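Condden opens second-hand kitchen store in Burbridge, takes bookings for autumn

For immediate release – June 28, 2026
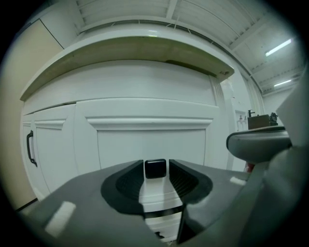
White cabinet with horizontal moulding.

Condden, the second-hand kitchen firm, is opening its first permanent store in Burbridge next month. Doors, drawer fronts, wall units, base units, worktops, sinks, handles by the tub. Bookings for the autumn removal round are open from today.

The store takes over the old Temba carpet hall on the ring road. Two floors. Complete kitchens on the ground floor, laid out as they'd stand in a house, loose units and odd doors upstairs. Goods lift, free parking at the side, loading bay at the back for anyone with a van.

Until now Condden has sold from a yard with a roof over half of it, open two mornings a week. Stock has outgrown it. Last year the firm took out 127 kitchens across the district and sold all but 13, most of them within a month of arriving.

"We had people standing in the rain measuring larder units," said Sirkka Vainio, founder of Condden. "Lovely people, very patient, but you can't run a shop like that. And a kitchen doesn't like rain much either. We lost some good worktops the first winter and I still think about them."

How it works

Households having a new kitchen fitted ring Condden before the old one comes out. A fitter visits, looks at the condition and makes an offer, or says no. If it's yes, the firm takes the kitchen out on an agreed day and leaves the room swept, pipes capped, walls as found. Owners don't pay for the removal. They get a share of the sale price, paid once the kitchen has gone.

Gas hobs and ovens are disconnected by a registered engineer beforehand. This has to be arranged by the owner and the certificate shown on the day. No certificate, no removal, sorry – the crew has been caught out too often.

What the firm wants: solid timber doors, painted doors, plain white units in decent order, stone and hardwood tops, ceramic sinks, anything with the original hinges. What it dosen't want: swollen chipboard, units glued to the wall, anything that has been under a leak. Single cabinets are welcome at the store if brought in clean and empty.

Prices

Sets of six doors or more start at £35. Single wall units from less than that, base units a bit more, full kitchens priced by the set. Every set has a drawing with it, sizes in millimetres, so buyers can check against their own walls before they commit. A set can be held for five days with a deposit.

Delivery within Burbridge is extra and is charged by the load. Fitting is not offered. A list of local fitters happy to work with second-hand units is kept at the till.

Paint room

New for Burbridge is a paint room, on the upper floor at the back. Customers can have doors sprayed before they take them home, or do it themselves with a brush at one of the benches. Bench hire is by the half day and includes sugar soap, abrasive paper and primer. Bring your own topcoat or buy it there.

The room will be run by Mercy Langat, who spent nine years restoring painted furniture before joining the firm in spring. She'll teach a short evening class too, on preparing and painting old cabinet doors.

"Most doors fail at the edges and along the mouldings," said Langat. "Grease gets into the grooves, people paint straight over it, and it peels by Christmas. An old toothbrush and hot water with sugar soap. Then let it dry overnight, properly overnight, before anything else goes on. If you only do one thing, do that."

The first class covers cleaning, filling handle holes, priming and two coats. The second deals with hinges, how to move them, and what to do when a new door doesn't line up with an old carcass. Numbers are small. Early booking advised, the yard mailing list has already had first pick of places.

Jobs

The store brings seven new posts. Two drivers, two removal fitters, a paint room assistant, two on the shop floor. The fitter posts come with training and would suit someone with basic joinery. Applications by email or by calling in at the yard, which stays open until the move is finished.

Stock online

Every full kitchen will also be listed on the Condden website, using a stock system built by Zidix. Listings show the drawing, the number of units, the condition and wether any are missing. Odd doors and loose units won't be listed. Too many, they move too fast. Come in and look.

Customers after something particular can leave a wanted card, on paper or online. Cards stay up for three months. The firm rings when something near enough comes in, and the customer has two days to see it before it goes on the floor.

Vainio said the card board had been the busiest part of the old yard.

"Someone needs one corner unit, one, in a style that stopped being made years ago. The showroom tells them to rip the lot out. Then a kitchen comes in from three streets away and there's their corner unit. We had a woman bring us a cake over a plate rack. That sort of thing keeps you going on a wet morning."

Opening day

The first 200 customers through the door get a free pack of screws, shelf pegs and door buffers, sorted from the yard's own tubs. Langat will be demonstrating in the paint room in the morning and again after lunch. Tea and coffee downstairs. Dogs fine on leads, ground floor only.

The opening date will be confirmed once the loading bay work is signed off. Check the website before travelling.

Autumn removals

The autumn round runs from the start of October. Burbridge and the villages to the north are covered first, the south side after that. Owners should book as soon as they have a date from their kitchen supplier, even if it's likely to shift. Most do. Landlords and housing associations with several properties can ask for a single visit to cover all of them.

Photos of the kitchen help when booking. One of each wall, one with the doors open, one of the label inside the sink unit if it's still there.

Press visits

Reporters and photographers are welcome at the store in the week before opening. Sirkka Vainio and Mercy Langat are both available for interview. Please ring ahead, the floor is still being laid on the upper level and sturdy shoes are needed.

Notes to editors

Condden buys, removes and resells used fitted kitchens. It was started by Sirkka Vainio from a rented garage and moved to the Burbridge yard two years later. The name is spelt with two Ds in the middle.

Contact: the press desk, Condden, Burbridge. Calls answered weekdays until four.

Ends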